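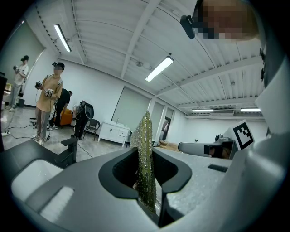
Marwan Chidiac
Don't cut anything until you know which way the sequins lie. Run your hand up and down it. One way it's smooth, the other way it grabs. Every panel of the skirt has to run the same way or the color will change at each seam under the lights.

bullberg_basement
Agree on the direction. What's the backing? If it's mesh you need a lining or the inside will scratch. If it's a stretch knit you can skip the lining on the skirt, but I'd still line the bodice.

hemline7
Thread starter here. It's the gold-green sequin from Catidska, stretch mesh backing. I'm making a costume for the spring show at Bruvmont in April. Fitted bodice, skirt to the knee. I've sewn knits before but no sequins. Budget is 300 and most of it went to the fabric. My two questions are whether I have to take the sequins out of the seam allowance, and what needle.

Marwan Chidiac
Yes, take them out. Sew without them, then fill the gaps by hand from the right side after the seam is in. Clip the sequins and leave the thread alone or the whole row lets go. Save the good ones in a jar.

pleat_street
I don't do this and I've made a lot of dance costumes. For small flat sequins I sew straight through with a size 90 needle, long stitch, slow. Change the needle when it starts to thump. Clearing every seam on a knee-length skirt is a week of evenings for something the audience sees from row ten.

Marwan Chidiac
Depends how long it has to last. Sewn through, the cut edges work their way out and you get a bald line beside the seam. I repaired two like that last season.

pleat_street
Mine get worn for a season and then the kid outgrows them. Different job, I guess.

Hussam Karam
I'd split it. Clear the side seams of the bodice, the armholes and the neckline, where it touches skin. Sew through on the skirt. Bind the armholes with a soft knit, not the sequin fabric.
Also wear glasses when you cut. Pieces fly.

hemline7
OK, that sounds doable. What about the zipper? Pattern calls for invisible.

bullberg_basement
Not invisible. The coil catches on sequins and jams, usually right before somebody has to go on. Use a regular one, lapped, with a strip of plain fabric on each side. I used a Tichý metal one on my last dress and it's held up.

pleat_street
Plus one on that. Hooks at the top too.

Hussam Karam
For filling in afterward, buy loose sequins that match. Catidska had bags of 2000 in the same colors when I looked on Saturday. You won't use all of them.

hemline7
Ordered a bag. Cleared one bodice side seam tonight and it took an hour and a half. Sewing the skirt straight through.

Marwan Chidiac
Fair enough. Press from the wrong side with a cloth, low heat, no steam. Try it on a scrap first, some of them curl.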